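About Uler

Uler is a small workshop and online shop for people who build robot grippers at home. We sell plans, pad kits and hardware packs, and we run a shared bench where members can cut, print and assemble their own parts. Musa Amadi and Yakubu Nwankwo started it in September after two years of building in whatever space they had.

How we started

Musa was repairing printers when he built his first gripper, a two-finger linkage driven by a hobby servo. It worked on blocks and failed on nearly everything else. Yakubu saw it at the shared bench on Garba Street and offered to redraw the linkage so both fingers would close at the same rate. They rebuilt it 17 times. Most of those versions are in a drawer here, and members are welcome to take them apart.

The first robot we finished was called Rusel. It is a low cart with one arm, made to pick small things up off a bed or a floor and put them in a box. Rusel is slow and it still drops pens. The second one, Kivier, uses the same arm on a fixed post and is the one most members copy.

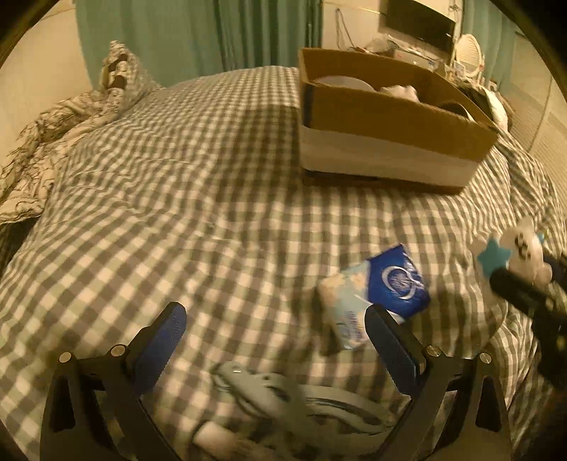 We do most of our early work with grippers held in the hand, before any motor is involved. A person can feel when a finger is slipping and can change the angle right away, and that tells us what the arm will need to do. We work in ordinary rooms for this, on top of the bedding, with a cardboard box and a few household things such as a packet of tissues or wipes and a small plush toy. Soft surfaces are hard for a robot. A checked duvet bunches up, and anything lying on it can tilt or sink when a finger pushes against it. A flat tabletop hides those problems, so we leave the table for last.

What we make

Our main product is the Kivier plan set. It has drawings for the arm, the post and the gripper, a cutting list, and wiring notes. The plans are written for someone with a drill, a small saw and access to a 3D printer. If you don't have a printer, you can order the printed parts from us or book time on ours. We also sell pad material by the sheet and screws in bags of 30.

Support is by email. Yakubu answers the mechanical questions and Musa answers the wiring ones. We try to reply within 3 days. Please send the version number printed on the first page of your plans.
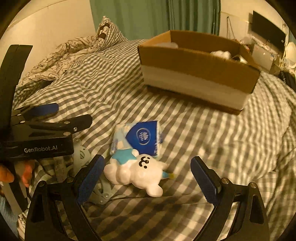
Finger pads get more of our time than any other part. Members often arrive with smooth fingers and a motor that is too strong, and they want a stronger one. We ask them to change the pads first. A textured pad, like the blue ones on these grippers, gives you something to work with at low force, and low force is what you want around a plush toy or a soft pack of tissues. We suggest fixing pads so they can be removed with one screwdriver, as you will be replacing them. Keep the old set until the new one has been tried on at least a few different objects.

The shared workshop

The bench is open to members in the evening from 6 p.m. There are 2 printers, a drill press, a bandsaw and a soldering station. New members do a short safety session with Musa before using the saw. Children can come with an adult and can do everything except the saw and the press.

You don't need a project to join. Several members came to fix one thing and stayed to help on Rusel's wheels, which have been a problem from the start. We keep a list of open jobs by the door, and anyone can put their name against one.

Members with a finished arm can bring it in for a handling trial. We put out mixed objects and you work through them with your own gripper. 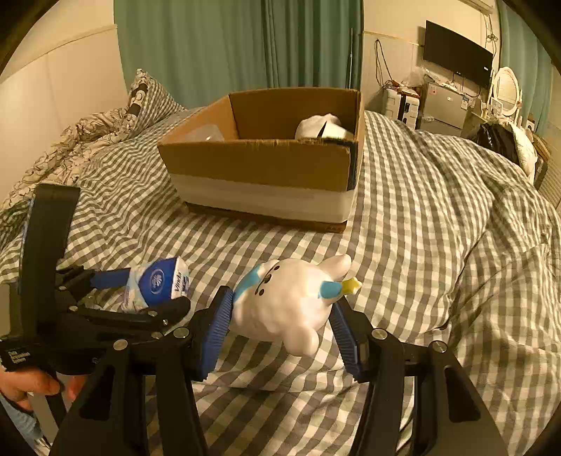
Boxy things and soft things should both be in your set, and they should be things you already have at home. Bring a spare set of pads and your own power supply. We write down which objects were dropped and at what finger angle, and you get a copy of the sheet to take home.

Contact

Use the form on this site for orders, bench bookings and questions about the plans. Parts orders can be picked up at the bench during evening hours.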